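Renters Insurance After a Break-In: Stuff People Ask Me

I've lived in Motberg most of my adult life and I've been burgled exactly once, which was plenty. I did everything in the wrong order, and then I started helping neighbors do it in the right order, and now my phone rings a lot! So I finally typed up the answers I give over and over. I'm not a lawyer or an agent, and your own policy always beats anything I say.

I just got home and somebody's been in my apartment. What do I do first?

Go back out. Seriously, go stand in the hall or at a neighbor's and call the police from there. Once they say it's fine to go in, try not to tidy up. I know how strong the urge is (I swept up the glass by my door before anyone had seen it, and the adjuster was not thrilled with me). Take pictures of every room, including the ones that look fine.

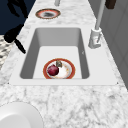 Kitchen sink, with a plate in it.

How fast do I have to tell the insurance company?

Look for the word "prompt" or an actual number of hours. My old policy with Ziser wanted a phone call within 24 hours, and my current one just says as soon as reasonably possible. Call anyway, even if it's late and you don't have your list together. You're only opening the claim at that point. Get the claim number and the name of whoever you talked to, and write both on paper.

Do I need the police report before I call?

No. You'll need the report number eventually, but the claim can be opened without it. In our part of town the written report can take a while to come through, so ask the officer for a card with the number on it before they leave.

How am I supposed to prove I owned a bike I bought with cash?

This is the one I get the most. Old photos with the thing in the background, a text to your sister bragging about it, the manual, the box, a repair slip — all of that helps. Jarrah Kingi got his guitar covered with a birthday photo and the receipt for a new set of strings. Bank statements are good too, if you paid by card. Be truthful about the age and condition of everything, please. Padding a list can sink the whole claim.

What does "actual cash value" mean?

It means they pay what your used thing was worth on the day it was taken, and that number will probably make you mad. My four-year-old laptop came out at 110 dollars. Replacement cost coverage pays you toward a new one of similar quality, though often you have to buy it first and send in the receipt. When I switched, it added roughly 185 dollars a year to my bill. I grumbled and paid it.

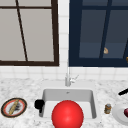

Beverley Hapeta wrote in to say that I should warn people about the deadline on that receipt part. She took her time shopping for a new TV, sent the paperwork in November, and found out the window had already closed, so she only kept the used-value payment. Good point, Beverley, and I've started telling everybody. Ask for the cutoff in writing.

My roommate has a policy. Am I covered under it?

Usually not, unless your name is on it. Some companies will let you share one and some won't, and even when they do, you're sharing the limit and the claims history. I'd get my own.

What about the broken door? Is that on me?

The door generally belongs to the landlord, so call them the same day and follow up with an email. If they drag their feet and you pay a locksmith just so you can sleep, keep the bill and ask both the landlord and your insurer about it. When the lock on my side door on Cosgrove went, my landlord took it off the rent.

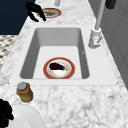 MOTBERG TENANTS' ASSOCIATION | Insurance & Claims Help Team

Can somebody sit with me while I do the list?

Yes! That's most of what our team does. Bring your policy if you can find it, your phone with your photos on it, and whatever receipts you've got, even crumpled. We go room by room, and people always remember more when they say it out loud. We meet at the Predard building, upstairs, from 6:30 p.m.

They turned me down. Is that it?

Nope. Ask for the denial in writing, with the exact part of the policy they're pointing to. Then read that part slowly, maybe with one of us. Sometimes they're right, and sometimes there's a missing form and it's fixed with one email. If you still disagree, you can appeal, and after that you can complain to the state insurance department, which doesn't cost you anything.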